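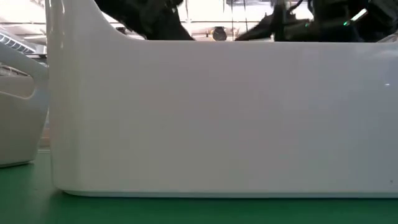 The bin had come from the restaurant supply store on Canar Street, and it was the only thing Lucimara Dantas bought new for the move. Everything else went into boxes from the liquor store. The bin was white plastic, long and deep, and the man who sold it to her said bakeries used them for dough.

"What are you going to put in it?" he asked.

"My mother's kitchen," she said.

He wrote up the receipt and carried it out to the car for her. It would not go in the trunk, so it rode in the back seat with the belt across it.

Her mother had died in October. The apartment had to be empty by the end of the month, and Lucimara had saved the kitchen for last. She put the bin on the table by the window, where the light was good, and started with the drawer next to the stove.

Chaltu Wolde from across the hall came over at nine with coffee. She had lived there longer than anyone except Lucimara's mother, and she had a key, but she knocked.

"You're starting with the junk drawer," Chaltu said.

"I thought it would be easy."

It was not easy. There were rubber bands, bread bag ties, a key to a bicycle lock, birthday candles burned halfway down. There was an envelope with 280 dollars in it and the word "Jiang" written on the front in pencil.

"Who's Jiang?" Lucimara asked.

Chaltu looked at the envelope for a while. "The shoe repair. On the corner, where the phone store is now."

"She owed him 280 dollars for shoes?"

"No. He was going to fix the heels on her brown boots, and then his wife got sick. Your mother was collecting in the building. He closed up and left before she could give it to him."

"When was this?"

"You were in high school."

Lucimara put the envelope on the windowsill. She did not want it in the bin with the rest. Then she took the drawer all the way out and turned it over, and a fork that had been stuck behind it fell onto the floor.

They worked through the cabinets. Chaltu handed things down and Lucimara wrapped them in newspaper and laid them in the bin. The blue bowls went in first, then the grater, the coffee strainer and the small pot with the loose handle. Chaltu held up a rolling pin.

"Take it," Lucimara said. "You used it more than she did."

"I used it because she never asked for it back." Chaltu put it on the chair with her coat.

By noon the sun had moved onto the table and the kitchen was too warm. Lucimara opened the window. She could hear somebody parking badly in the street, going back and forth, and a woman giving directions from the sidewalk.

"Did she ever hear from him?" she asked.

"From Jiang? One card, at New Year's. He was with his daughter. I think it had an address on it."

"Where would she keep a card?"

Chaltu thought about it. Then she reached up to the shelf over the refrigerator and brought down the cookbook, the fat one with the broken spine. It was full of paper. They sat down and went through it together – recipes cut from the newspaper, a gas bill, a drawing of a horse that Lucimara had made when she was six. The card was at page 178, with the fish.

The address was in another state. It was more than 20 years old.

"He'd be very old now," Chaltu said.

"There's the daughter."

Lucimara found a pen. She wrote the address on the front of the envelope, under the name, and then saw that she would need a second envelope to put the first one in. There had been a box of them in the junk drawer. She got up and began to unwrap the things in the bin, looking for it.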